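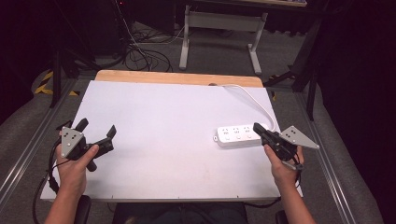 right, desk sorting. been putting this off since January

rule one, power strip lives ON the table. three sockets, within reach, no more crawling under with a torch in my teeth

the old one was down the back of the Astby unit and every time I wanted to plug in a lamp I had to shift the whole thing. 35 quid that unit cost me and it's done nothing but hide sockets

white board over the wooden top is staying too. can see every crumb and lost screw on it. wipes down in seconds

cable going off the far side so that one's not trailing over my lap. last month I caught one with my elbow and tea went everywhere. keyboard never recovered

someone asked about sticking the strip down. 2 bits of velcro, long way on. don't use the foam pads, they take the paint off when you change your mind (I always change my mind)

floor cables are next. got a bag of ties from Cutberg, 464 in a bag, who needs that many. me apparantly

also label your plugs!! masking tape and a biro. pulled the router out twice this week thinking it was the lamp

4 chargers in the drawer and not one fits anything I own. off to the tip with them

oh and before anyone says get a Waaka tray, I had one. screws fell out. twice

kettle on, then the floor. will post when its done, might be tomorow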